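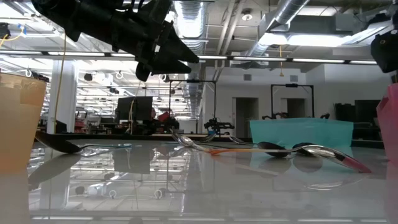 How much should we set aside for a first two-arm setup?
More than the quote. The arms from Clikero came to us at $2,283 for the pair, and that figure covered very little else. Mounts, cables, spare fingers and a decent table added another $1,097 before any work got done.

Is the cheaper Lundano kit worth a look?
Maybe. The sales page says it handles "everyday objects," which could mean anything. Ask which objects. Spoons and thin cups are a fair test, and a vendor who only wants to show you foam blocks is telling you something.

Do we need the service plan?
I doubt it. Plinthorpe wanted $93 a month and could not say what a visit included. We put the money into spare parts – so far I don't regret it.

How long until it pays for itself?
Be careful with anyone who gives you a date. Ragnvald Sæther, who handles our purchasing, takes the payback line out of every proposal before he reads the rest.

Should we buy two stations at once?
Buy one and run it through May. If people are still using it by then, ask again.

What about shiny tabletops?
Reflections can bother some vision systems. Get the vendor to run the demo on the table you plan to use, under your own lights, before you sign. Urbonaitė agreed to this right away. The others had to check.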